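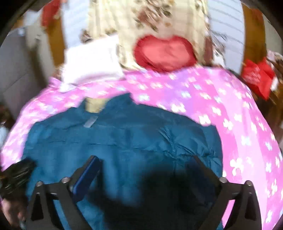
What does Tustik Incident Desk do?
Tustik Incident Desk is records software for police departments and sheriff's offices that have to write, review and store use-of-force reports. Officers fill in the report at a desktop or in the patrol car, the supervisor signs or returns it, and the finished file goes to the review unit with every earlier version attached.

Product details
Maker: Skanimel
Item number: 988
License: one department, yearly
Price: $3,588 per year, up to 64 user accounts
Setup: included with the first license
Works with: current desktop browsers; no app to install

Report forms
The standard form covers the call type, the people present, the level of force, injuries, medical aid and witness statements. Required fields change with the type of force selected. A report that involves a firearm opens extra pages and cannot be closed by a first-line supervisor alone. Departments can rename fields and add their own, but the date, time and author fields are locked.

Narratives are typed in a plain text box. There are no stock phrases to choose from and text can't be pasted in from another report. Several departments asked for this after finding the same paragraph in unrelated files.

Review steps
A report passes through four stages: draft, supervisor, review unit, closed. Each stage has its own deadline, set by the department. When a deadline passes, the report moves to an overdue list that the chief's office can see. A returned report keeps the reviewer's notes, and the officer's changes show next to the first version.

Outside monitors can be given a read-only account. These accounts do not count against the user limit. Access can be set by report type, by district or by the month a report was filed.
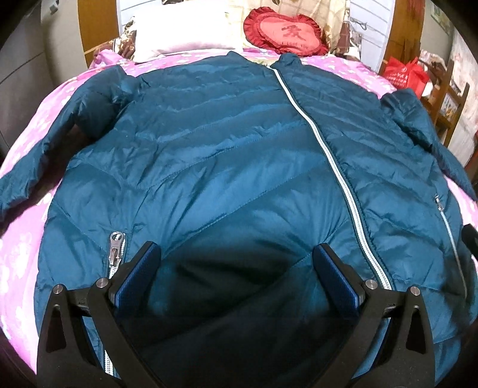

Exports and public records
Closed reports export as PDF or as a spreadsheet. The redaction tool removes names, addresses and dates of birth from the export and leaves the stored file alone. Check every redacted copy by hand before release. The tool does not catch a nickname or a street mentioned inside a quotation.

Yearly totals can be broken down by shift, unit, type of force and outcome. The totals page updates overnight.

Moving old files
Skanimel can import reports from Tsolakis and from most spreadsheets. Paper files have to be scanned first and are stored as attachments, so their contents won't appear in the totals.

Training
Hermenegildo Magaña and Ayane Kinoshita teach the online classes. The supervisor class runs every Thursday at 10 a.m. Central and lasts two hours. Officers usually need only the short course, which can be taken at any time.

Comments from users
"Overdue reports used to sit in a drawer. Now I get the list when I log in." Chelsea Rudd, records supervisor, Grerach Police Department

"Import took longer than we planned, mostly our own fault with the file names. The review screen is easy to read." Obadia Urio, compliance lieutenant

Ordering
Quotes are good through the end of October. For a quote or a trial account, write to Shinji Yagi in department sales and include the number of sworn officers and the records system you use now.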